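Alteck PG-2 Parallel Gripper for Bottle and Jar Handling

Order group: end effectors, light duty. Supplied with blue contact pads fitted.

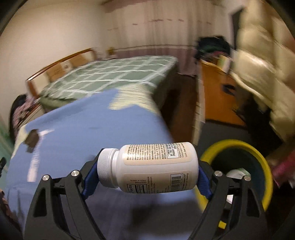

The PG-2 is a two-finger gripper for rigid and semi-rigid containers up to 282 g filled weight. It is intended for low-volume packing, returns inspection and order picking, where container sizes change several times in a shift and dedicated tooling is not practical. The same finger geometry is used on the hand-held and arm-mounted versions, so a grip position worked out by hand can be carried over to the arm without new fingers.

Gripping positions

Supplement bottles, spice jars and similar containers can be held across the body or end to end. With an end-to-end grip, one pad sits behind the cap and the other bears on the base. This leaves most of the label clear for reading by an operator or a code scanner. A body grip is faster to approach but covers part of the label on both sides. Do not place a pad on the cap itself if the cap carries a tamper band.

Containers with a deep concave base should be tested before an end-to-end grip is used in production. If the base pad contacts only the rim, reduce travel speed or use the body grip.

Technical data

Configuration: two fingers, opposed
Rated payload: 282 g
Pads: blue, replaceable, sold in pairs
Finger color: black
Mounting: hand-held or arm flange, specify when ordering
Pad change time: 2 minutes with the supplied hex key
Recommended pad inspection: every 21 shifts

Use at the packing bench

Landar runs the arm-mounted version at a returns and repacking site that handles vitamins, supplements and personal care items. Before August, each returned bottle was picked up, turned to find the barcode, scanned, turned again to check the lot code, and set in a tote. The arm now presents the bottle to the scanner and places it in the tote. Operators handle exceptions, which are mostly damaged labels, missing seals and mixed lots.

Site lead Ifeoma Oyewole logged 2,973 bottles in the acceptance run. The handling rate for plain returns was close to the manual rate. The difference was in the wrist work, which dropped to the exception items only. Two bench positions were combined into one exception desk, and the second operator moved to outbound checks on the same shift and pay grade. Both operators were trained to stop the cell, clear a dropped bottle and change pads.

Some tasks became slower. Exception items arrive in small groups instead of a steady flow, and the operator at the desk has to read the full label on nearly all of them. The site added a seated position and a larger print overlay for lot codes. Yetunde Eze, who works the desk, also asked for the reject tote to be moved to the left side of the conveyor. It was originally placed behind the arm and could not be reached without a stop.

Sites planning a similar layout should agree on the exception process before installation. The gripper does not decide whether a bottle is acceptable - that remains with the scanner rules and the operator.

Setup notes

1. Set the opening to clear the longest container in the run by a small margin.
2. Teach the grip with a filled container. Empty bottles flex and give a false closing position.
3. Check that neither pad covers the barcode at the scan position.
4. Run one full tote at reduced speed.
5. Record the opening, grip type and container size on the cell card.

Cleaning and maintenance

Wipe pads with a damp lint-free cloth at the end of each shift. Powder residue from leaking containers lowers grip and should be removed as soon as it is noticed. Do not use solvent on the pads. Check the finger screws at each pad inspection and tighten to the value in the manual. Replace pads in pairs.

Limits of use

Not for glass ampoules, open containers or pouches. Not rated for washdown areas. The arm-mounted version requires a risk assessment of the complete cell by the integrator.

Ordering

PG-2H: hand-held version
PG-2A: arm-mounted version, flange adapter included
PG-2P: replacement pads, one pair
PG-2K: hex key and spare screw set

Application questions: Arsen Pavliuk, technical sales. Send container dimensions and filled weight with the inquiry.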